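The Sleeve

The depot at Stirside sent me out to Bronduswood in September with a new cable, a box of finger sleeves and instructions to be back by 5. The job sheet said the Kinari was dropping cushions. It gave no more than that. Job sheets from Stirside never do.

I had looked after the Kinari for two years, on and off. It was a two-armed machine, bought to tidy the show flat before viewings, and it had come to us with a handbook translated by somebody in a hurry. The handbook said the finger sleeves should be changed every 1,000 grips. The log had stopped counting in the spring, after an update, and I had not been told.

I put my bag on the floor and started the way I always start, with the wrist view up on the tablet and the arm brought slowly down over the brown armchair. You can learn a good deal before you pick up a screwdriver.

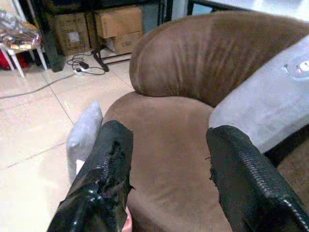 The fingers over the seat. The left sleeve is frayed at the tip.

The left one was ragged at the end and the covering was peeling. The right one had a few threads showing. I wrote both down. A worn sleeve will still hold a box or a bottle, but cloth slides off it, or else it catches and the arm pulls harder than it should.

The woman from the lettings office stood in the doorway with her coat on. She asked if it was serious.

"No," I said. "It wants new fingers, more or less."

"Can it feel that?"

I said it could feel load at the wrist, which was true, and that this was a number on a screen. She nodded and went off to answer her phone.

Before changing anything I ran the press test. Żak, the firm that made the grippers, wanted a reading from the old parts as well as the new ones or they would not look at a claim. You put a cushion against something that won't move, bring the gripper up to it, and let it push in small steps while you watch the figures.
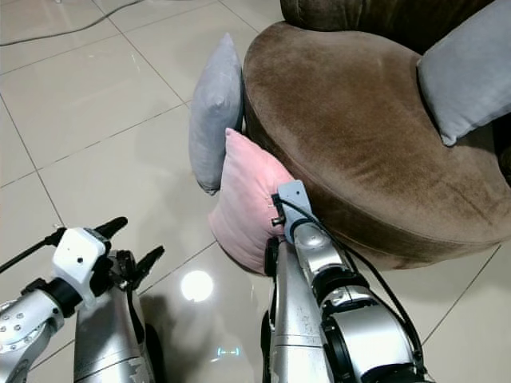 The arm went in at the pace I had set. I kept my thumb by the stop button, as I was taught, and listened to the joints. There was a faint tick in the elbow that I didn't remember from the last visit. I moved the cable with my foot and the tick was still there, so it wasn't the cable. I wrote that down too, underneath the sleeves, and put a question mark by it.

At step 12 I held it and changed views.
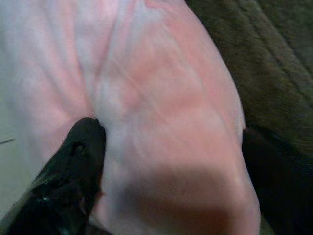
Fingertip against the pink cushion during the press test.

The reading was low, but it was steady, and I had expected worse. I let it stand a while with its finger in the cloth. The flat was quiet apart from the fans. My father had upholstered chairs for a living, and he used to test a cushion that way, one finger, pushing and waiting, and then he would either grunt or take the whole cover off again. He didn't write anything down.

I saved the figures and backed the arm away.

The old sleeves came off with warm water and some swearing. The new ones were stiff, and I had to roll them on from the tip and work the seam straight with my thumbnail. Then I set the grip counter back to nought and ran the test again from the first step. The load came up where it should. The elbow ticked.

The woman came back with two teas and gave me one.

"Is it done?"

"The fingers are done. There's a noise in the arm I'd like to hear again."

"There's a viewing tomorrow at ten."

I told her it would manage a viewing. She looked at the Kinari for a bit, and at the cushions, and asked if I wanted the big light on. I said yes please, and got out the smaller screwdriver.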